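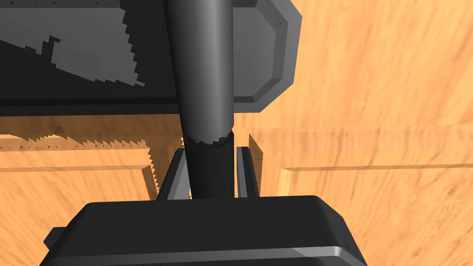

Can a robot arm do household chores without a person standing next to it?

At present it can do parts of some chores alone, such as picking up an object of a known shape, but a complete chore from start to end still needs a person who is near and ready to help.

5. From single grasps to complete chores

5.1 What was trained and what was asked

In the previous section we reported how often our policy, Nona, closes its fingers on the correct object. In this section we ask for more. A person who tidies a table does not stop after the first object is lifted. The object must be carried, put down in a place that makes sense, and left there in a stable position. Then the hand must come back for the next one. We call this whole chain a chore, and we count a chore as complete only when every step in it is complete.

Nona was trained on 3,000 demonstrations, all of them made in the Skallel simulator by operators who moved the arm by remote control. We did not remove the slow demonstrations. Some of our operators were new to the work, and their hesitation is in the data. In an early version we filtered these episodes out, and the policy became faster but also less willing to try a second time after a missed grasp. For this reason we kept them in the final version.

The test chores come from the Cuadros list, which was written for household work and which we extended with short bench jobs. The household part has clearing a table, putting things on a shelf and closing a drawer. The bench part has sorting rods by length and placing a part in a holder. The rooms in the simulator are simple, with wooden furniture and plain walls, and the light is soft.

5.2 Results in simulation

We ran 900 test episodes. For the first grasp alone, Nona succeeded in 93 percent of them. This is a good number, and if we had stopped here the paper would be more cheerful. When we look at complete chores the success is much lower, and it becomes lower with every additional object. The errors are small ones and they add up. A cup is put down a little too near the edge, and then the arm touches it when it returns. A drawer is closed almost completely, and the policy considers the work finished.

Long, thin objects were the most difficult for us. The grasp itself is usually not the problem. With a rod, a small turn of the wrist moves the far end by a large distance, and the policy does not seem to take this into account when it passes near furniture. We saw the same difficulty with wooden spoons and with the handle of a brush.

A second kind of error comes before the grasp. The arm moves to a position from which very little of the table can be seen, and then it waits or makes small movements to the left and right. The operators in the demonstrations knew the room and did not need to search. The policy did not learn to search from them, and it seems to us that more data of the same type will not repair this. 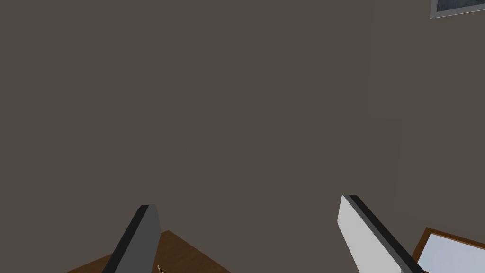 Figure 6. Open gripper in the simulated room, with nothing between the fingers and only part of the tabletop in view.

We tried a simple remedy. If the arm makes no progress for a fixed time, it goes back to a starting position above the table and begins again. This helped in the household chores. It helped less in the bench jobs, because there the return movement takes the arm across parts that are already sorted.

5.3 On a real bench

The company Stiltard allowed us to use one bench in its shop in September, between the two working shifts. We did not train Nona again for this test. The arm sorted rods in the evening, and a worker of the shop stayed beside it with a stop button. The worker used the button more often than we expected, and in most cases we agreed with the decision. We do not give a success rate here. The conditions changed from one evening to the next, mostly the light, and a single rate would hide this.

The opinion of the workers is perhaps more useful than a rate. They said that they would accept a slow machine. What they would not accept is a machine that leaves a rod half in the holder and goes on to the next, because then a person must check everything afterward, and checking takes as long as sorting. In a home we expect the same complaint about a half-closed drawer or a plate at the edge of the table.

5.4 Limits of this comparison

All household results in this section are from simulation. The objects in Skallel are rigid, so chores with cloth, food or water are not included, although these are a large part of the work in a real home. We also did not test with people or pets moving in the room. The bench test used one arm and one set of rods, and the next section describes which measurements we could repeat on a second arm.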